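How to Test Whether a Robot Arm Can Restock a Snack Counter
Otis Szabo, November 8, 2018

Counter work looks easy for a machine and mostly is not yet. The test below takes one afternoon and gives a plain answer for each kind of item.
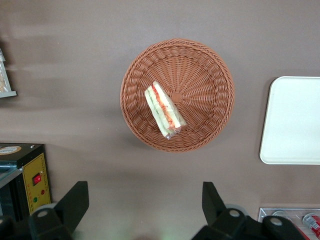
A wrapped sandwich in a woven basket.

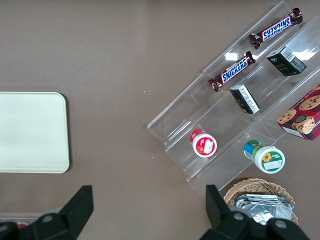 Reading time: 2 minutes

1. Start with soft goods. Clear film over bread gives the gripper little to see and less to squeeze. Close slowly and stop at first contact.
2. Move to bars on a tiered clear stand. Teach the approach along each step. Glare on acrylic upsets depth readings, so check them by hand.
3. Do cartons and jars last. Rigid sides make them the easy case.
4. Run 200 picks per item and log every drop, crush and miss.

At Plillavden in July our arm completed 532 of 1000 mixed picks without help. Bars did well — sandwiches did not. A clerk is still faster at the whole job.

Repeat the run after any change to the finger pads or the lighting. Old scores do not carry over.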